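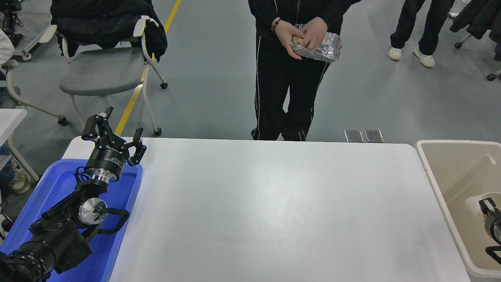 I've wanted to see a two-armed robot working up close for years, so when Dornent announced an open day for the Mitix I signed up before I'd finished reading the page. That was back in November, and I've been meaning to write it up ever since. My notes were in a coat pocket the whole time (the coat went into the closet, you know how it goes). I found them last week, all four pages, and reading them over put me right back in that room. So, finally, my review of the Mitix and of the day itself.

The basics first. The Mitix is a tabletop robot with 2 arms, each ending in a three-fingered gripper, and it's meant for small workshops, schools and labs that want something that can pick, sort and pack at an ordinary table. Dornent sells it as a set with the controller and their own software, Drornus, which runs on a laptop. You can teach it a motion by moving the arms with your hands, or you can build up a job from blocks on the screen. Visitors got to try both, and I went around twice.

Let me start with the grippers, because they're the best part by a mile. I've used cheap two-finger grippers at home and they're fine for blocks and boxes, but hand them anything round and you spend the afternoon on your knees looking under the couch. Three fingers change all that. The Mitix closed on a tennis ball, a paper cup and a bunch of keys without anybody changing a setting in between. The cup came back with a tiny dent in the rim, and the ball and keys were perfect. When I asked if it could manage a grape, the answer was "usually," and I liked that answer a lot more than a yes.

The main demo was a sorting job. Small parts came out of a tray on one side and went into a bin on the other, with the left arm picking and the right arm taking over for the drop. The handover in the middle is lovely to watch! One hand holds still, the other comes up to meet it, there's a little pause, and then the first lets go. In the run I timed, it moved 40 parts and fumbled 2 of them. Both times it stopped, backed off and tried again, and it got them on the second go. I have no idea how that compares with the big industrial machines. They'd be a lot faster, I'm sure. But those live behind a fence and cost as much as a house, and I was standing close enough to read the lettering on the wrist.

The arms themselves are chunkier than the photos on the website led me to expect. The lower segments especially are bulky, black, with the screws right there on the outside. I love that. You can see where you'd put a screwdriver. The people from Dornent told me most joints can be swapped on the bench with ordinary tools, and they took a cover off to show us when somebody asked. The cable makes a loop outside the arm, and that I'm less keen on. Nothing snagged while I was watching, but in my garage it would find a drawer handle on the first day.

Then came the hands-on part. You hold a button, the arm goes soft, and you lead it through whatever you want it to do. I taught it to pick up a marker and put it in a mug. It took me 5 tries, and four of those were me forgetting to let the fingers open before I pulled away. Once I had it, though, it did it again and again, and I stood there grinning like a kid. The arm is heavier to lead than you'd think, by the way. My shoulder knew about it the next morning. A younger visitor next to me needed both hands for the same move, so I'd want to see Dornent lighten that up before I'd recommend it for a middle school classroom.

Drornus, the software, is where I have the most grumbles. The block editor is clear and I had a simple job going within minutes. But the names are strange. Saving a position is called "planting" and running a job is called "opening," and if you click the wrong one there's no undo. I lost a whole sequence that way. The text is also tiny on a laptop, and I had my reading glasses on. They said larger text was on the list. I hope it's near the top.

Noise: much less than I'd feared. There's a soft whir when both arms move together, and a click from the brakes when they stop. You could hold a conversation right over it, and we did, all day long.

As for the open day, it was a pleasure. No stage, no loud music, no screen with a countdown. It was just a working room with the table in it, chairs on wheels, coats over the backs of the chairs and people wandering up to ask things. The Dornent crew answered everything, including the rude questions about price. (It isn't cheap. They asked us not to print the number before the shop opens, so I won't, but think used car and you'll be in the right neighborhood.) Lunch was bring-your-own. The nearest place for coffee was Thomas, the bakery at the end of the street, where I had a very good cheese roll and then went back for another.

A few practical notes if they run another one. Go early, when there's still room to stand beside the arms. Wear shoes you can stand in, as the floor is hard and you'll be on it for hours. Bring something small of your own for it to pick up. I wish I'd brought one of my wooden chess pieces, I've been wondering ever since how it would do with a bishop.

Would I buy a Mitix? For the garage, no, my hobby doesn't stretch that far. For a shop that packs small orders, or a college lab, I'd put it on the list to try, with the software as the thing to test hardest.

Good: the grippers, the handover between arms, easy repairs, quiet running, friendly people
Not so good: odd names and no undo in Drornus, tiny text, heavy to lead by hand, that cable loop

My score: four stars out of 5

Posted 14 April 2020. Comments are open, and if you've had a go on one yourself I'd love to hear what you made it pick up.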